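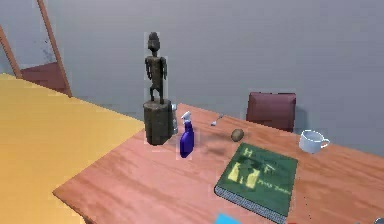 Room-by-room check before the autumn let, Bralden Cottage

Updated October 2026. I do this list myself before the first guests of the season, and I've left my comments in so whoever helps me next time can see what I was grumbling about.

1. Smoke alarms (hall, landing, kitchen)
Pressed and held all of them. Landing one gave a feeble little chirp, so it's had a new battery. Passed after that. Do use the step stool from the cupboard and not the dining chair – I've wobbled on that chair once and won't be doing it again!

2. Carbon monoxide alarm
Passed. It's on the shelf in the sitting room, well away from the window.

3. Stairs and handrail
Handrail had worked loose at the top bracket. I put in longer screws and it feels solid now, but please give it a proper tug next time. Carpet is fine apart from the third stair up, where the edge is starting to lift. Tacked down for now. NEEDS DOING PROPERLY.

4. Cleaning things
All spray bottles should have a label that says what's in them, and the lot should live in the high cupboard when guests are in. I found 2 with no label in the utility room and emptied them both. No mixing leftovers together, ever, even if they look the same colour.

5. Ornaments and shelves
Anything tall or heavy goes where a toddler can't pull it over. I go round giving each one a gentle nudge (you feel daft, but it works). The bookcase is the tall Tratolska one and its wall strap was still tight. Passed.

6. Hot water
Ran the kitchen tap and both bathroom taps. The bath was hotter than I like, so I've turned the mixing valve down a touch. Shower head taken off and descaled.

7. Plugs, leads and lamps
The Westerberg lamp by the sofa has a frayed flex. Out of use, in my car, going to be rewired. Everything else looked sound. The extension lead behind the telly was coiled up tight so I've unwound it.

8. Fire blanket and extinguisher
Blanket passed. Extinguisher needle is in the green, and the service tag says August, so we're fine for a good while.

9. Outside
Moss on the back step again, scrubbed off with a stiff brush. The Tinach light over the door comes on when you walk up, though it's slow about it. Gate latch oiled.

Still to do: stair carpet, lamp, and a spare key for number 14.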